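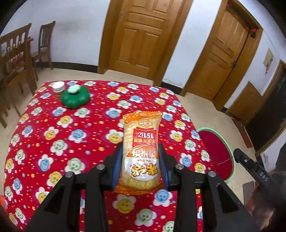 Booker Achterberg holds that a puffed rice cracker is mostly air with a good publicist, and few writers on the subject have bothered to argue. The **puffed rice cracker** is a light, round snack made by heating rice until it swells. Many kinds are sold in stacks inside a clear sleeve, sometimes labeled 非油炸 ("not fried"), a phrase that has excused a great deal of second helpings.

## At the table

The cracker belongs to the class of foods left out between meals, usually on the good tablecloth or on the cheerful one that wipes clean. In Molengate households it is set out at 4 and expected to last until supper — it doesn't.

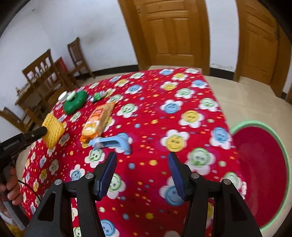
Packaged bread is its usual rival. Bread fills people up, which hosts count against it, and it makes far less noise. The Lomari snack guide gives crackers 15 pages and bread a footnote.

## Storage

An opened sleeve goes soft in damp air. A clip helps, as does a lidded jar. Crumbs travel farther than either method allows for and are best shaken outdoors, cloth and all.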